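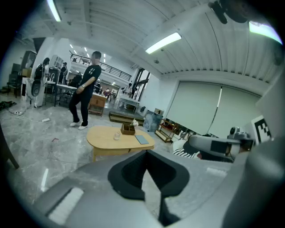 The main hall at Sedilau during our visit, with the coffee table used for the demonstration.

Report on the Open Day Visit
Ivana Lucero, Group 13

Our class went to the Sedilau open day in October to see how people teach robots household tasks. The session began at 10 a.m. and took place in a large room with desks, shelves and ordinary furniture.

Tidying the table
The demonstration used a pair of hand-held grippers. The person holding them stands at the table and does the job directly – no robot arm is needed at this stage. On the table were a small glass container, a wooden box with compartments, some flowers and a flat tablet. Each gripper carries a black-and-white marker, and our guide said these are used to work out its position. She told us the team plans to record 200 runs of each task.

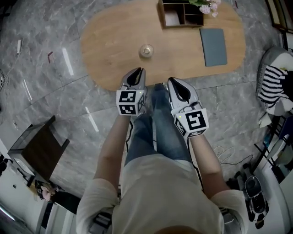 What we learned
The hard part seems to be consistency. Small changes in how a person moves end up in the data, so operators practice first. I would have liked more time for questions – we only got to ask 3.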